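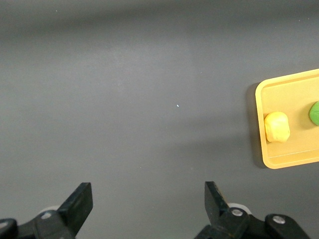

Foro Manualidades en casa > Modelado > Materiales

Tema: ¿De verdad sirve la bandeja para la plastilina o es otro trasto más?

severin_g
Abro hilo porque estoy un poco harto. En cada lista de "imprescindibles" para modelar con críos sale la dichosa bandeja con borde. Compré la de Golteck, me costó 31 euros con el envío y sigo sin ver qué hace que no haga un mantel de hule. Las bolas se quedan pegadas igual, los bordes se llenan de restos y encima hay que buscarle sitio en el armario. ¿Alguien la usa de verdad o la compramos todos por la foto?

hanna.panasiuk
Yo la uso. Tengo una mesa gris oscuro mate y ahí se marca todo, cualquier mota de polvo se ve desde la puerta. Con la bandeja amarilla por lo menos la masa no toca la mesa. Ahora mismo tengo una bola amarillo limón y otra verde ahí puestas, cada una por su lado para que no se mezclen los colores.

severin_g
Bandeja amarilla y plastilina amarilla. Muy práctico para encontrar los restos...

hanna.panasiuk
El amarillo de la masa es bastante más claro, se distingue sin problema. Y el verde es chillón, ese no se pierde.

Prokopenko_I
31 euros por una bandeja es un robo, lo siento. Las de comedor valen lo mismo y salen por mucho menos. Lo que sí pido es que tenga las esquinas redondeadas, que en las rectas se mete la masa y luego a rascar con un palillo.

arif_s
Discrepo con lo del hule. El hule se arruga y se viene detrás del rodillo, lo tuve todo un invierno y acabó en la basura. Ahora, lo de que la bandeja "mantiene los colores limpios" tampoco me lo creo. Los colores se mezclan en las manos, en cuanto el crío coge las dos bolas a la vez se acabó. En mi casa todo termina marrón, con bandeja y sin ella.

Ha-rang B.
A mí me la vendieron en Drustcombe diciendo que así la masa se secaba menos. ¿Alguien lo ha comprobado? Porque una bandeja abierta no tapa nada.

Prokopenko_I
Eso es un cuento. Si es masa al agua, se seca al aire la pongas donde la pongas. Bote con tapa y fuera. Si es de base aceitosa no se seca, pero mancha.

hanna.panasiuk
Yo no he dicho que se seque menos. Lo de Drustcombe es cosa de ellos.

severin_g
Hice la prueba en abril, ya que sale el tema. Dejé 30 gramos de masa casera en la bandeja y otros 30 en la encimera. A la mañana siguiente las dos tenían costra y yo no noté diferencia. Ya sé que no es muy científico.

arif_s
¿Y amasándola con unas gotas de agua no revivió?

severin_g
La de la encimera sí, la otra la tiré sin probar.

Ha-rang B.
Pues vaya experimento. Yo me quedo con la mía porque ya está pagada, pero no compraría otra. ¿Alguien sabe si la de Kushnir tiene el borde más alto? A mi hija se le escapan las bolas rodando.

Prokopenko_I
Aplasta un poco la base y no ruedan. Gratis.

hanna.panasiuk
La de Kushnir no la conozco. Yo limpio la mía con un paño húmedo y jabón, la seco y la guardo de canto detrás de las tablas de cortar. No ocupa nada, Severin.

severin_g
En tu armario. En el mío ya no cabe ni una tapa. La pongo en venta por 2 euros, recogida en mano, si a alguien le interesa que me escriba por privado.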